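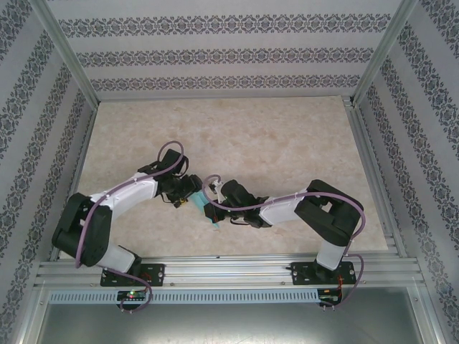
Marbled top, banded wallpaper, two arms.

I have been reading about decluttering again, which is my own fault. It started when Kilten, the storage people out on the ring road, put a leaflet through the door telling me the average home could "win back a whole room" if its owner followed their method. The method costs £20 as a booklet. You will be amazed to learn that chapter one suggests renting a unit.

I did try it. I spent most of December going through the back bedroom with three labelled boxes (keep, give, unsure) and by the end the unsure box had become four unsure boxes. The booklet says you should feel lighter. I felt like a man who had moved his old tax letters from one side of a bed to the other.

What bothers me is the sums. The booklet claims that a household following the plan will save £960 a year, and nowhere does it say on what. Candles you no longer buy? The unit itself, if you take the smallest size at the Clinard site, comes to £819 a year before the padlock, and they do insist on their padlock. So even if I believe the first figure, and I don't, I am being asked to go to all this bother for the price of a decent kettle and some shoes.
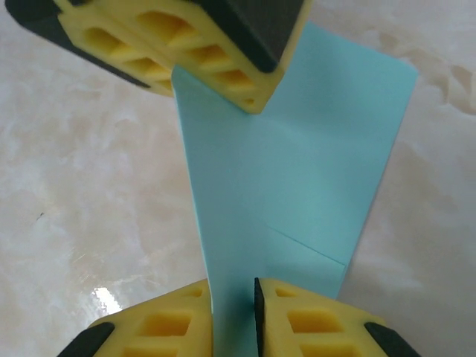
Mark Anthony Macaraeg wrote in after my last grumble on this to say I was being unfair. He cleared his late mother's house in a fortnight and reckons a storage unit was the only thing that kept his family on speaking terms, as it meant they could put off deciding who got the sideboard.

Fair enough. A unit for a few months, with a clear end to it, makes sense to me. But that is storage doing what storage has always done, and the leaflet is selling something else – a calmer mind, better sleep, a nicer sort of evening. I'd like to see some evidence that a person sleeps better because the camping stove is in Clinard.

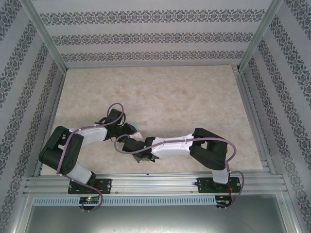 The other thing I don't trust is the one-year rule, where anything you haven't used in twelve months has to go. I hadn't used my jam pan for 2 years and then my neighbour's plum tree went mad. Had I listened to the booklet I'd have been buying a new one in a hurry, and so much for the savings.

Anyway, a few notes on what I did with the stuff, for those who asked.
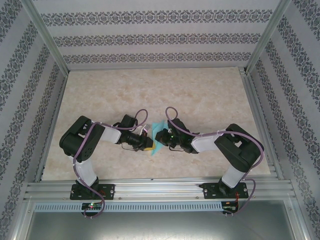 Where it all went

Books: to the Soriano shop, which took all but the atlases. Curtains: my sister, who hasn't hung them. The exercise bike: still here. Muder, the house clearance firm, wanted to charge me for taking it, and I'm not paying to be rid of a thing I already paid for once.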